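## Setting up the Vesari test reader at home

I wrote this bit of the guide after my own week of isolating in the back bedroom, so it's the version I wish I'd had next to me. If you've come straight from unpacking, start at step 1. If Koton sent you a reader that someone else has already used, do the reset first (section 6) and then come back.
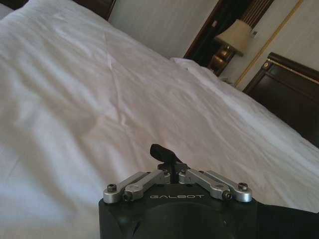

### Before you start

You'll need the reader, one sealed test pouch, the charging lead and a phone with the Bastero app on it. Wash your hands and dry them properly. I skipped the drying the first time and the pouch slid straight onto the carpet.

**Note:** the pouches like room temperature. Mine came through the letterbox on a cold morning, and I let them sit on the shelf until after lunch.

### Pairing the reader

1. Plug the reader in and wait for the green light. A slow orange blink means it's charging, so go and make a cup of tea.
2. Open Bastero and tap **Add reader**.
3. Type in the four digits from the sticker on the base. Mine is 1794, yours will be different (please don't type mine, Clifford Leclerc did and spent an evening wondering why it wouldn't pair!).
4. Hold the side button until you hear two beeps.
5. Give the reader a name. If more than one of you is testing, use people's names and not rooms. We had "upstairs" and "downstairs" and then everybody moved.

### Taking the test

1. Blow your nose and wash your hands again.
2. Open the pouch along the notched side and take out the swab, holding it by the stick end only.
3. Swab both nostrils, following the drawing on the pouch. It tickles, and you may sneeze. If you do, turn away from the reader.
4. Put the swab in the tube, turn it the way the drawing shows and squeeze the sides as you pull it out.
5. Drip the liquid into the cartridge and push the cartridge in until it clicks.
6. Tap **Start**. The countdown is 20 minutes and you can't hurry it.

**Caution:** leave the reader flat and still while it's counting. I picked mine up to look at the screen and got error 295, and that was a whole pouch wasted.

**Caution:** the liquid in the tube isn't for drinking or for skin. Keep it away from children and pets, and rinse with plenty of water if you splash yourself.

### Reading the result

You'll get one of three screens:

- **Negative:** nothing was found this time. If you feel ill or you've been near someone who has the virus, stay in and test again the next day.
- **Positive:** stay at home, tell the people you live with and follow your local health advice. Ring your doctor if you're worried or if your breathing gets worse.
- **No result:** throw the cartridge away and start again with a new pouch. Never put the same one back in.

The app keeps the last 395 results, so there's no need to write them down, though I did anyway on the back of an envelope.

### Sharing a result

Go to **History**, press on the result and choose **Send**. Anas Ghanem at Beaudoin set ours up so that his office got a copy automatically. If you don't want that, switch off **Auto-send** before your first test. Switching it off later won't call back anything you've already sent.

### Clearing up

Put the used swab, tube and cartridge in the bag provided, seal it and put it in your ordinary household rubbish. Wipe the reader with a slightly damp cloth. No sprays, and keep water out of the slot. Then wash your hands one more time and put the reader back on charge.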